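Snack service – session 4 notes (Melahat Türkmen, for anyone who missed it)

Sorting first, serving second. Everything out on the table where you can see it, then group by type:

- small packets together, same color side by side
- bagged crackers or chips in the long tray, they take the most room
- foil-wrapped stuff in a basket – stacks fine
- tubs and boxes on the stepped stand, labels facing out

Keep one tray clear for making up the order. Go from the corner inward. The cream tray has only its first item so far, a little yellow and green one down in the corner, and the Walkers box is still over on the stand.
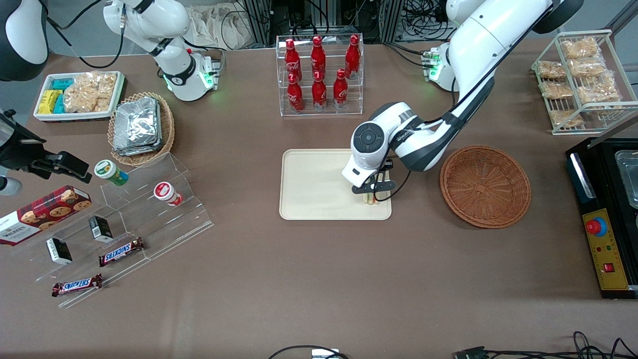 ## Making up an order

1. Read the whole card before you touch anything.
2. Flat items first, tall ones at the back.
3. Drinks last. Always.
4. Anything lying on its side on the stand gets stood up before you leave the table.

Ekrem's group – Baysal card is order 17, not the one I wrote on the board, sorry. Allergen sheet is seperate, get it from Ayten Sezer.

For next time: bring your own tray plan, one page, pencil ok.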